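# Vocal Arranging for Small Groups: Handout 6

Read this before the second listening session. Bring a pencil, your staff paper, and the lead sheet for "Kukberg" that went out in December. If you lost yours, Calum Urquhart keeps spares in the piano room.

## Where we are

Last time we harmonized a melody in block chords, with every voice moving in the same rhythm as the tune. Most of the drafts were correct and most of them sounded like hymns. This week we start pulling the parts away from each other.

The working order stays the same:

1. Melody and bass first.
2. Check every place where those two move in parallel octaves or fifths.
3. Fill the inner voices.
4. Sing each part alone, start to finish, before anyone else sees it.

People skip step 4. A tenor line that looks fine on the page can turn out to be the same note for eleven beats and then a leap of a seventh.

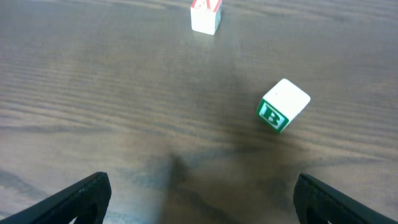
## Ranges

Write for the singers you have. The ranges below are for an untrained group, and all of them can be stretched by a step if the note is short and approached from nearby.

| Part | Low | High |
|---|---|---|
| Soprano | C4 | G5 |
| Alto | G3 | C5 |
| Tenor | C3 | F4 |
| Bass | F2 | C4 |

Keep the inner parts in the middle of these for most of the song. If the altos sit below B-flat for a whole verse, they will disappear under the tenors.

Spacing: no more than an octave between neighboring upper voices. The gap between tenor and bass can be wider.

## Background syllables

A syllable is a tone color and an attack. Choose it for both.

- **oo**: dark, soft, blends easily. Goes flat on long notes.
- **ah**: open and loud. Save it for the chorus.
- **doo / dm**: clear front edge, good for moving lines and bass parts.
- **jn**: imitates a strummed guitar. Tiring after a page.
- **nn / mm**: closed, useful under a spoken or very quiet solo.

Feng-yi Chu's arrangement of "Flusham" uses only two syllables in the first verse, *oo* and *dm*, and changes to *ah* on the downbeat of the chorus. The chord there is the same one that ended the verse. Listen for how much of the lift comes from the vowel alone.

Change syllables at phrase boundaries unless you have a rhythmic reason to change mid-phrase. Write the syllable under the first note and extend it with a line. Don't retype it under every note. 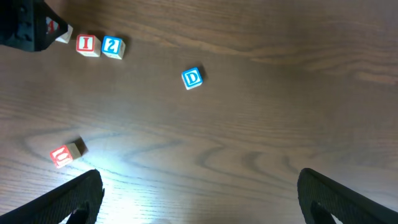
## Texture: three ways to use the backing voices

**Pad.** Held chords behind a solo. Easy to write and easy to overuse. Move at least one inner voice every two bars.

**Pulse.** Short repeated chords in a fixed rhythm. Leave a hole where the soloist has fast words.

**Echo.** The backing voices repeat the end of the solo line. "Eshun" does this through the whole bridge, with the altos one beat behind and the tenors two beats behind. It works because the solo line is short and the last note is held.

Most good arrangements use more than one of these and change at the start of a section. Mark the changes on your lead sheet before you write any notes — it saves a lot of erasing.

## Marking the form 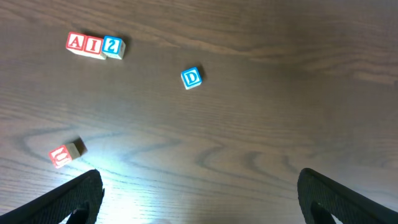 Form letters go above the top staff at the start of each section, and they should match what the group says out loud in rehearsal. Use A for the first section and B for the one that contrasts with it. When the opening material comes back changed, call it A-prime. Keep section letters and chord numerals visually apart, as it is easy to read one for the other: on the toy blocks a red capital A sits right against a red capital I, and without being told you couldn't say whether that I was a letter or the tonic chord. Box the section letters. Put the numerals below the bass staff with no box.

## Listening

Play "Bolano" twice, the first time without the score. On the second pass, write down the bar numbers where:

- the melody moves out of the soprano
- the bass stops singing roots
- all voices land on the same word together

There is one unison in the piece. Find it, and note how the parts get in and out.

## To hand in

Sixteen bars of "Kukberg" in four parts, with at least one change of texture. Add a paragraph, 200 words at most, explaining your syllable choices. Pencil is fine. Label the staves, number the bars, and put a breath mark wherever you want one.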